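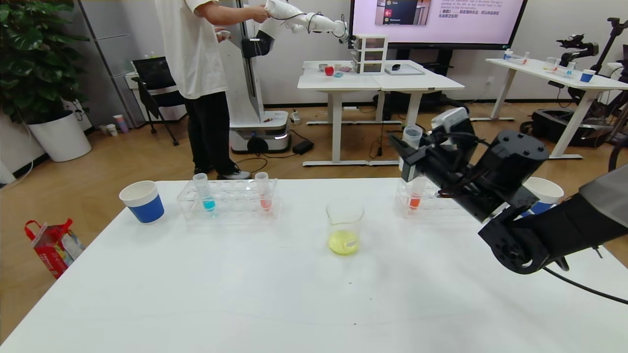 Les doigts en TPU, donc, j'ai fini par les refaire une quatrième fois, et je crois que je tiens enfin quelque chose qui ne m'énerve pas ! Pour ceux qui ont raté le début du fil : je monte une petite cellule de manipulation à l'atelier partagé de Lallholm, avec un bras Etura, une pince, et l'idée un peu bête de déplacer des tubes d'un portoir à l'autre sans rien renverser. J'ai surtout changé la hauteur de prise. Le tube est maintenant serré tout près du haut, l'ouverture dépasse à peine des doigts, et il se tient droit. Avant je prenais au milieu, ça me paraissait logique (centre de gravité, tout ça), sauf qu'au moment de redescendre dans le portoir les doigts tapaient sur la plaque du dessus. J'ai perdu deux soirées à croire que c'était la cinématique inverse. C'était l'épaisseur des doigts.

Je réponds au message de l'autre jour, dans l'ordre, en coupant un peu :

> Tu ne dis rien de la force de serrage. Chez moi avec la même
> électronique Nultow, en dessous d'une certaine consigne ça glisse,
> au-dessus le tube en plastique se marque. Tu es en position
> ou en courant ?

En courant, depuis peu. Au début j'étais en position, bêtement, parce que l'exemple fourni avec la carte est comme ça. Le problème c'est que mes tubes viennent de deux lots et qu'ils n'ont pas tout à fait le même diamètre, alors une position qui va pour l'un écrase l'autre. Maintenant je ferme doucement, je regarde le courant du moteur, et je m'arrête quand ça dépasse environ 140 mA. Je ne prétends pas que la valeur soit bonne pour toi, ça dépend beaucoup du réducteur et de la graisse qu'on a mise dedans (j'en avais mis trop, j'en ai retiré la moitié au coton-tige, un vrai bonheur). Pour les marques sur le plastique, essaie d'élargir la gorge avant de baisser le courant. J'avais une gorge en V assez fermée, ça faisait deux lignes de contact très fines. Avec un arrondi, je ne vois plus rien.

> Et la caméra au poignet, elle te sert vraiment ? J'ai l'impression
> qu'elle est tellement près qu'on ne voit plus que les doigts une fois
> la pince descendue.

Oui et non. Pour l'approche elle me sert énormément : je cherche le haut du tube, je me cale dessus, je descends. Une fois que les doigts sont autour, c'est vrai que je ne regarde plus grand-chose, je ferme à l'aveugle et je fais confiance au courant. J'ai essayé de la monter plus en arrière sur une équerre imprimée, et là c'était pire, l'équerre vibrait à chaque arrêt. Je suis revenu au montage court sur le dessus de la pince. Si quelqu'un a une idée de focale, je prends !

Par contre attention au flux vidéo. Je le sors sur le port 3002 du petit PC et ça marchait très bien jusqu'à ce que quelqu'un à l'atelier lance un autre service sur le même numéro. Plus d'image, aucun message d'erreur, et moi qui démonte le connecteur trois fois de suite. Maintenant le script vérifie au démarrage et râle si le port est pris.

> Dernière chose, le câble. Le mien s'est coincé dans le coude au bout
> d'une semaine et a arraché la prise côté carte. Tu l'as fait passer où ?

Dehors, avec une grande boucle. C'est moche, tout le monde me le dit, mais au moins on voit où il va. J'avais commencé par le plaquer tout le long de l'avant-bras avec des colliers, et sur les grandes rotations ça tirait. Il faut juste penser à lui dans les trajectoires : je me suis mis une zone interdite dans la planification pour que le bras ne vienne pas balayer la table avec. Et un collier lâche côté carte, pour que ce soit lui qui prenne si jamais ça force.

Où j'en suis, sinon : prise et levée, c'est bon. La dépose, c'est encore pénible. Le portoir est en acrylique transparent et la caméra le voit mal, selon la lumière elle me trouve un trou là où il n'y en a pas. J'ai pensé à coller un marqueur sur le côté, j'ai aussi pensé à un simple gabarit vissé sur la table pour que le portoir soit toujours au même endroit, et franchement je penche pour le gabarit. C'est moins élégant mais je voudrais un cycle complet avant octobre. Le bécher au milieu, je le contourne pour l'instant avec une marge ridicule, le bras fait un détour de touriste. On verra plus tard pour verser.

J'ai aussi une question pour la liste. Les servos Dong que j'ai au poignet se mettent à siffler quand je tiens une position longtemps, un petit sifflement aigu, pas fort mais usant. La boucle tourne à 600 Hz. J'ai baissé le gain intégral, ça change un peu le son, ça ne le supprime pas. Est-ce que ça vous le fait aussi ? Et si oui, est-ce que vous filtrez la consigne ou est-ce que vous vivez avec ? Au bout de 15 minutes, le boîtier est tiède, rien d'inquiétant, mais j'aimerais comprendre.

Je mets les fichiers des doigts sur le dépôt de l'atelier ce soir, version quatre, avec l'arrondi. Imprimez-les couchés, debout ils se délaminent à la base. Et si quelqu'un a un reste de TPU un peu plus souple que le mien, je suis preneur d'un bout de bobine !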